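Sukham clothes-rack set
Data card, last edited 2024-09-23

Sukham is a two-arm rig built in the shared workshop at Pilbridge. The arms ride on one linear rail in front of a small clothes rack. This card covers the hanger recordings only. The folding recordings have their own card.

Maintainers: Hajar Hegazy (recording), Imtiaz Weerakoon (rail and wiring)

What is in it
32 episodes, each in its own folder. Every folder has one video per camera, the joint log and a text file with the operator's notes. The fixed view and a wrist view look like this:

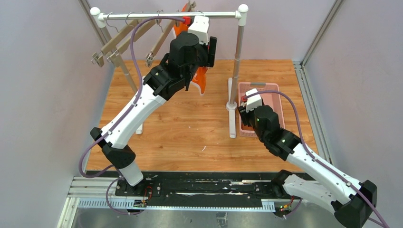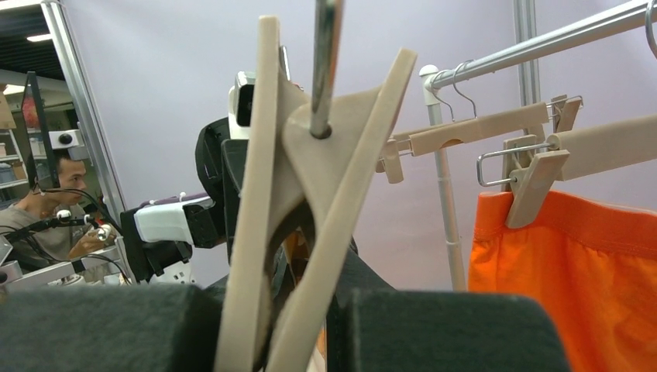 Joint logs are in radians. Gripper opening runs from 0 (closed) to 1 (open). Rail position is in millimeters from the left stop – older logs from March used the right stop, so convert those before mixing them in.

Known problems
Episode 11 has no rail position. The video is fine.
Episode 4 starts late in the wrist video. Use the timestamps, not the frame index.
Lighting was not controlled.

Loading
Run load.py with the folder path. It needs Python 3 and numpy. Add --skip-video if you only want the logs.

To do
Lahcen El Khatib is rewriting the time sync. Folder names will stay the same.

Reuse
Free for any use. Please keep this card with the files.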